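Pluvine – Trorngate LP: FAQ

Is it really limited?
The label says 40 copies on clear vinyl. Labels say that a lot, and "limited" often means until the next pressing. We were sent two.

Is the remaster worth paying for again?
If you own the April pressing, probably not. Side B is louder – louder isn't better.

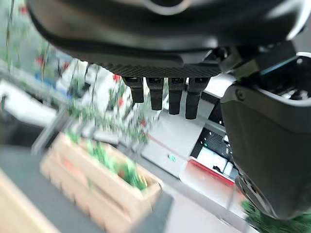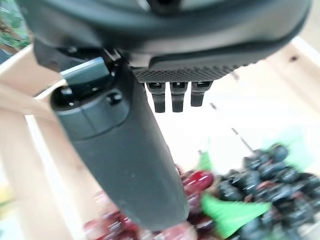 Are the copies signed?
The insert is, by Imogen Hebden. The sleeve isn't, whatever resellers claim.

Can I return it?
Sealed only.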